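Progress note for Rhona MacRitchie, February 12, 2024
Packing cell, Cirnby kitchen
From Struan Rutherford

Hello Rhona, you asked for the short version and then the money, so I'll try (no promises on short!).

The arm is on the bench and we're working on the chocolates first, as agreed. We've kept it simple: a yellow tray with the mixed pieces on it, white ones and brown ones, all different shapes, and the blue box tray off to the side. I'd budgeted for one set of fingers to do the lot, and I'm now fairly sure that was hopeful of me. A square with crisp edges is one job and a lumpy white thing is quite another.

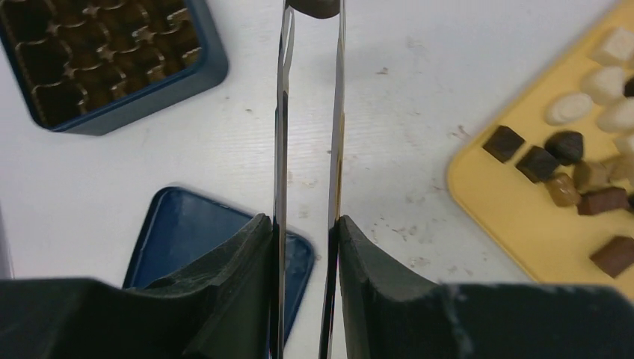
So, fingers. Purves have quoted 200 pounds a pair for the narrow steel plates and 400 for the soft-tipped ones, and I'd like two pairs of each before August. That's 1,200 pounds, and it would come out of the spares line, where we've hardly spent a thing. I'd also like to hold back 56 pounds for a decent worktop mat, the white top is getting scuffed and I'd sooner protect it now than replace it.

The bigger question is the second arm. Plarden will hold their price for 30 days if we put our name down, and I keep going back and forth on it! My feeling is we wait, get the fingers sorted, and ask again in the summer.

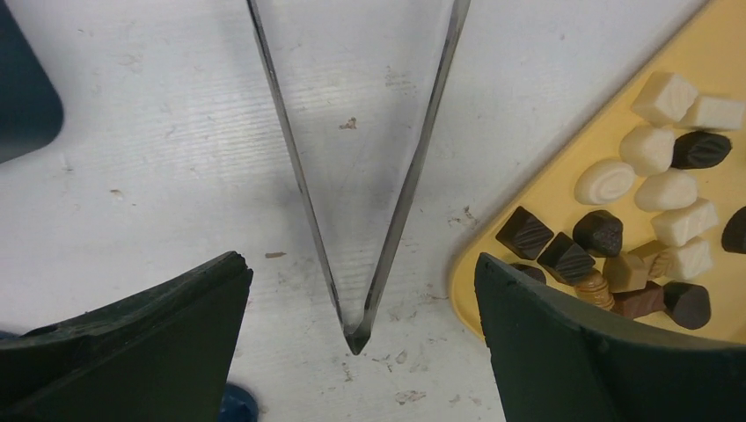

Eilidh Tosh would go the other way, and asked me to put that in: she thinks the second arm should be ordered now and the soft fingers cut to one pair, as the lead time on arms is what held us up last year. Her view is that fingers can be had in a week and an arm can't. It's a fair point and I haven't got a good answer to it yet.

Could you let me know which way you lean before I ring Plarden back? The Purves order is ready to go whenever you sign it.

Struan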